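Sorting Small Plates Before They Go in the Cupboard

In our kitchen in Merkside the small plates were always one big tower, and the one I needed was at the bottom. Now I sort them two times a year on a covered table, and the cupboard stays in order much longer.

What you need: brown paper, a roll of masking tape in a dark color, a soft cloth, and a free hour in the morning.

Cover the whole table with the paper. Then make boxes on it with strips of tape. The lines do not have to be straight -- I tear the tape by hand and I never measure. Only make each box bigger than your biggest small plate.

Put the plates down one by one, with space between them. Do not stack yet. When they lie side by side you notice the difference in color and in the rim, and this is hard to notice in a tower. I keep the bluish ones together and the white ones apart.

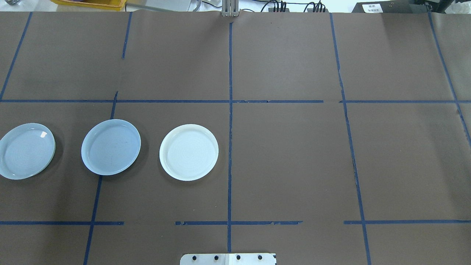
Jitendra Pal wrote to me that he sorts by rim height and does not look at the color at all, because plates with a thick rim make a pile that leans. He puts no more than five in one pile. I tried it with my Biver plates and he is right, the pile stands better.

Look at the inside of every plate against the window. Gray marks from forks often go away with a paste of baking soda and a little water. Leave the paste for about 5 minutes, rub softly in circles, and rinse. If the mark is still there, try once more, but do not use the rough side of the sponge.

Before you stack, put a piece of paper towel between the plates. The brown paper can be folded and used again if you pull off the tape slowly. Mine has already lasted since July, with one small hole near the corner.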